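Textile Care and Storage, Unit 4: Folding and Basket Storage of Small Cloths
Course handout
1 November 2019
By the Plunesora course office

4.1 Scope

This unit covers small flat cloths: face cloths, tea towels, printed children's cloths and light synthetic pieces. Sheets and garments are treated in Units 5 and 6. Terms follow the Gurley glossary issued with Unit 1.

4.2 Terms

Footprint: the area a folded cloth covers when lying flat.
Set: the tendency of a fold to stay closed without pressure.
Leading edge: the folded edge that faces the person taking the cloth out.

4.3 Work surface

Clear a flat area at least twice the width of the largest cloth. Place the basket at the far side so that unfolded pieces can be spread in front of it. Wipe the surface before the first cloth goes down — crumbs and grit end up inside the fold.

4.4 Order of work

Plain square cloths are folded first. They hold their shape, and the first one sets the footprint for the stack. Printed cloths and slippery cloths follow. A cloth with ears, tabs or other sewn parts is opened out fully and the parts are laid flat before any fold is made.

Slippery cloths should be lifted by one point and allowed to hang before they are laid down. The hanging length shows where the seams run and which creases are left from earlier folding. The yellow cloth below is already folded in its basket, with the blue one raised partly off the counter and the pink printed one still wrinkled.
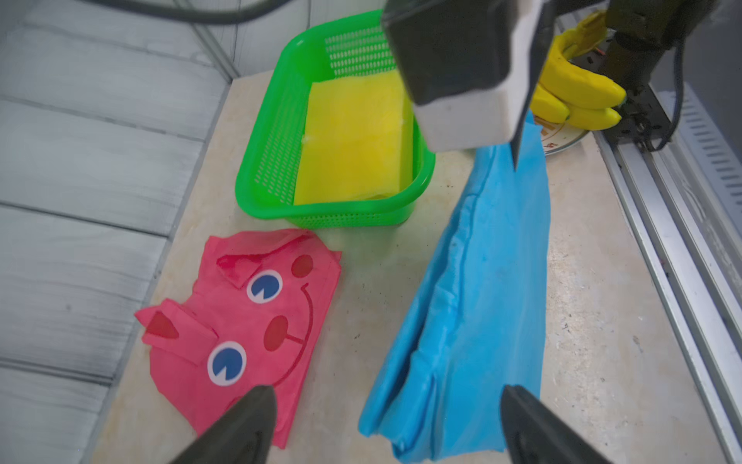 4.5 Matching the fold to the basket

Measure the inside floor of the basket, not the rim. Thick rims can make the opening look larger than the floor. The folded cloth should lie flat without being forced. A slight lean against one wall is acceptable for a single cloth but will tip a stack of five or more.

In the Wuyts method the cloth is folded in half, then in half again, and turned so that the leading edge faces front. The Prastex method uses thirds and gives a narrower footprint. Either may be used in the practical, but the two should not be mixed in one basket.

4.6 Ventilation

Perforated walls let air reach the sides of the stack. They do not dry a damp cloth folded in several layers. Cloths must be fully dry before storage.

4.7 Practical exercise

Fold and store one plain, one printed and one slippery cloth. Record the method used, the footprint of each piece and any fold that lost its set. Work sheets are handed in at the start of Unit 5.

Related handouts
Unit 2: Fiber Types and Surface Finish
Unit 3: Drying Flat and Drying on a Line
Unit 5: Sheets and Large Flat Pieces
Reading list, April revision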